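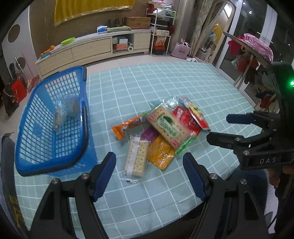
## 4. Fitting the finger pads and first practice

This section applies to the Ondel hand-held gripper, as built from the Jaridham parts list. It is to be completed for each gripper before any recording is made. Builders using the older Baumgart jaw arms should refer to Appendix B.

### 4.1 Fitting the pads

1. Switch the gripper off and open the jaws fully.
2. Lay one blue pad against the inner face of each arm, with the ribs facing inwards.
3. Press firmly from the joint towards the tip. Do not stretch the pad.
4. Tighten the screws at the arm joints by hand, in turn, until the arms no longer rock from side to side.
5. Close the jaws slowly. The pads should meet along their full length.

**Caution:** Keep fingers clear of the joints while the jaws are moving.

### 4.2 Practice at the table

1. Cover the table with a plain or lightly patterned cloth and fix the corners.
2. Set out packaged goods of mixed shape, such as crackers, pouches and wrapped snacks, in a loose pile. Place an open basket to the left.
3. Switch the gripper on and open the jaws wide above the pile.
4. Take one item at a time, lift it clear and lower it into the basket.
5. Stop after 200 transfers and inspect the pads for wear.

**Note:** Bread and other soft goods should be bagged and held lightly — a firm grip will crush them.

**Note:** Where two grippers share a table, agree the order of work before starting.

Replacement pads are held in the Porik store under part number 3329. Pads should be changed after 600 transfers, or sooner if a rib has split.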